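6 July 2026

Dye bench, indigo vat no. 2. Back on it after the week off. Vat had gone blue-green on top and smelt of not much, so it had oxidised while we were away. Should have had the lid weighted. My fault.

Warmed it slowly to 50, added a small spoon of the fructose, stirred round the edge only, lid on. Left it an hour and a bit. Liquid under the scum went yellow-green, coppery skin coming back. Good enough to try.

Test pieces, all from the Daltley wool except the last:
1 — one dip, ten min. Pale, patchy near the tie.
2 — three dips, five min each, airing between. Much better. Even.
3 — three dips, not pre-soaked. Streaky. Don't skip the soak!!
4 — Lakley linen, three dips. Lighter than the wool, dull when wet, will see tomorow.

Elin thinks the patchyness on 1 is grease left in the yarn and not the vat. Could be. That hank was scoured in the small pan and it was crowded. Will rescour half and leave half as is, then dip both together.

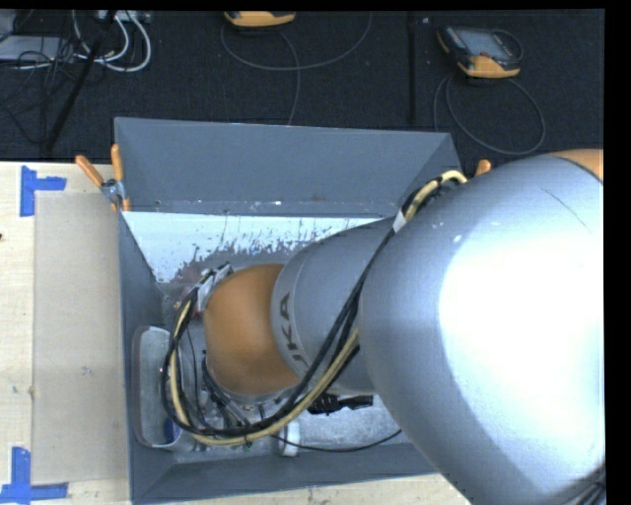

Weighed out for the Stirno order while the vat was resting. Total yarn on the shelf 3,694 g, of which 2,254 g is scoured and ready. Rest still has to be done, and the big pan is with Amra until she's finished her madder. Ask her nicely. She's had it since the last batch.

Madder note while I remember — Amra's came out brick and she wanted red. She let it get too hot, says so herself. Hélène suggests chalk in the water next time and keeping it well under a simmer. Our tap water is soft so the chalk makes sense. Try on a tiny skein first.

Rinsing: vinegar in the second rinse, not the first. Piece 2 stopped bleeding after three rinses, piece 3 still giving off blue after five. Shahram's rub test on white cotton tomorrow when all four are dry.

To do
- rescour half of hank 1
- new pH strips, tin is empty
- label the jars, two of them just say "brown"
- ring Hughes re the alum, they still owe us a bag
- Seren wants swatches for September, four shades, light to dark
- brick on the vat lid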